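Hollside releases Etari planning software for tabletop manipulation

Rindau, 28/07/2022

Hollside today announced the general release of Etari, a planning and perception package for robot arms working in kitchens and other domestic settings. The software is available to licensed customers and research partners from today. 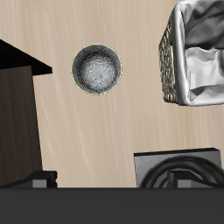
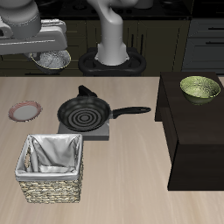

Two simulated views of a tabletop task, each with a round metal bowl, a basket with a white liner and a dark cabinet. Renders: Hollside.

Etari brings grasp selection, motion planning and camera calibration together in a single tool. Users may prepare a task in simulation, review the planned path and send the same file to the arm controller. The release includes 134 ready-made tasks and 457 object models, and replaces the trial version issued to partners in May.

"Our customers asked for a planner that their own staff could set up and check," said Colleen Morin, Head of Software at Hollside. "Etari shows why a path was chosen and lets the operator change it before the arm moves."

The Landry laboratory, a partner in the trial, submitted 109 change requests during the test period. Those concerning gripper clearance have been included in this release.

Existing customers will receive Etari under their current support agreements. Documentation is supplied with the installer.

ENDS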